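About me and the business

G'day, I'm Hanneke Lambrechts, and I run Bamico, a very small outfit that helps cafés, bakeries and food makers sort out their rubbish and then deal with the council paperwork that comes with it. I started in the kitchen of a rented unit in Gallton with a second-hand printer and one client (my cousin's pie shop, which doesn't count, but I've still got them so I'm counting it).

Before that I spent years on the other side of the desk, reading waste plans for a shire. Most of them were copied from the last applicant, right down to the wrong street name. People weren't being dodgy, they were just busy and a bit scared of the form. I kept wanting to ring them up and say look, put the food scraps bin next to the dishwasher and half your trouble goes away. I wasn't allowed to. Now I am, and I love it!

These days there are three of us. Ainhoa Arrieta does the bin audits, so if you see a woman in orange gloves out the back of your shop at six in the morning, please don't call anyone. Gonzalo Campos looks after permits and organics contracts and is far more patient on the phone than I'll ever be. 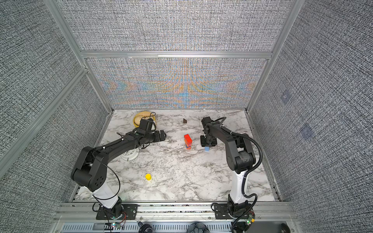
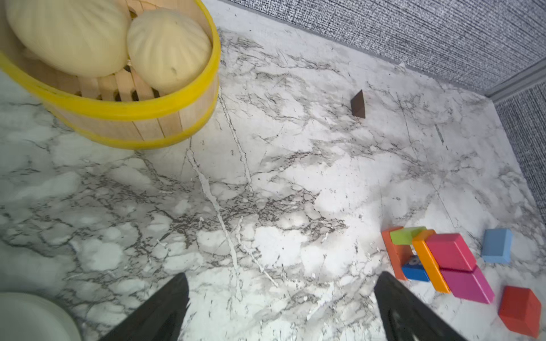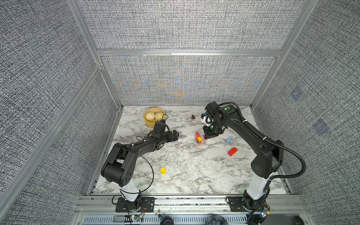

What we do

Mostly we come out, look in your bins, and write you a plan in normal English. A first visit is 90 minutes. We've done 49 sites in Gallton and Vidal so far, from a one-window coffee place to a noodle maker putting out roughly 700 kilos of scraps a week. We can also read a collection contract for you before you sign it — please, please send it before you sign it.

We don't sell bins or take a cut from any hauler. If your current setup is fine I'll tell you so and charge you for the visit and that's it.

Our short course for staff, Scraps Sorted, started up last August. It runs in the back room of the Vidal library and costs $29 a head, morning tea included. Bring your worst question about compostable cups, I've got plenty of opinions on those.

Getting hold of us

Email is best. I'm on the road most mornings and the reception out past Vidal is hopeless.

Filed under: About Us, Food Waste, Small Business

Comments

Leandro Moya
Ainhoa came through our bakery and found we'd been paying for a cardboard pickup that never came. Got two months credited. Cheers.

Volodymyr Pavliuk
Do you travel as far as Greltel? We have a shared bin area with four tenants and it is a constant argument.

Hanneke
Hi Volodymyr, yes we do, there's just a bit extra for petrol. Shared bins are my favourite — send me the lease if you can.

Recent posts

Contamination fees and how to dispute one
What your grease trap receipt should say
Scraps Sorted: dates for the new year
Soft plastics, again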